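Ticket: Demo cell 2 – card insertion stops during visitor run
Site: Lulteo training hall, Vakville
Requested by: Maldonado open day team
Status: Resolved, monitoring
Priority: High (visitors on site in November)

Problem
During rehearsal for the open day, the PC assembly demo stops at the expansion card step. The arm picks the card, moves over the case, starts down and halts with a force limit message. Triltier sequencer shows "Z contact early". Restarting from the same step gives the same result. Restarting from home works one time in three, which is not good enough with a group standing at the barrier.

Expected
Card is lowered into the slot, pressed home, released. Arm returns to the fixture for the next part.

Log

08:40 Reproduced on first attempt. Force limit at this step is 57 N. The stop comes well above the seated height, so the card is not in the slot when it trips.

08:55 Checked gripper pads. Clean, no wear. Pick position repeats fine.

09:10 Ran the step at 10 percent speed with a hand on the stop button. Lower end of the bracket touches the chassis before the card edge reaches the slot. Offset is in Y, toward the rear of the case.

09:25 Asked the site what changed. Case was taken off the bench for cleaning after the last school visit and put back by eye. The locating stops were not refitted. They were in the drawer under the controller.

09:45 Refitted stops, pushed case against them. Retaught the case frame using the three corner points. New frame differs from the stored one by 2 mm in Y, almost nothing in X. Rotation unchanged.

10:05 Card step passes. Ran it again with the slow approach removed, passes.

10:20 Second fault, unrelated: demo paused for no reason between steps. Cause was the wait timer, set to 700 ms, shorter than the time the gripper needs to report closed. Sequencer then waits for an operator confirm that is hidden behind the visitor screen. Raised the timer to 1500 ms and moved the confirm prompt to the front.

10:50 Site asked whether the force limit could be raised so the demo "pushes through". Declined. The limit did its job and the boards have to last the season. Left at 57 N.

11:15 Reduced approach speed over the case to 200 mm/s for visitor mode. Adds a little to the cycle, but people can follow the card going in and the presenter has time to talk. Normal mode not changed.

11:40 Full sequence run in visitor mode with the presenter reading the script. No stops. Script still says the drive goes in before the card – the program does it the other way round. Site will correct the script.

Root cause
Case position not controlled after removal from the bench. Stored frame no longer matched the real position.

Fix
Stops refitted, case frame retaught, wait timer raised, confirm prompt moved.

To do, site
- Add "stops fitted, case against stops" to the morning checklist.
- Do not lift the case for cleaning. Use the hand vacuum in place.
- Run the card step once in slow mode before the first group.
- Save a backup of the new frame to the site share. The one there is the old one.

To do, support
- Add a touch check on the case corner at program start, so a shifted case gives a clear message instead of a force stop.
- Send updated visitor mode file when the touch check is tested.

Ticket stays open until the end of the open day. If the card step stops again, leave the case where it is and call before reteaching.

Attachment 1

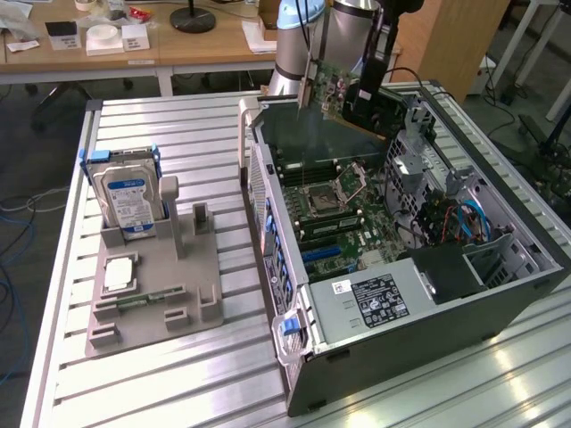 Card step, demo cell 2. Expansion card held vertically over the open case, bracket on the left edge.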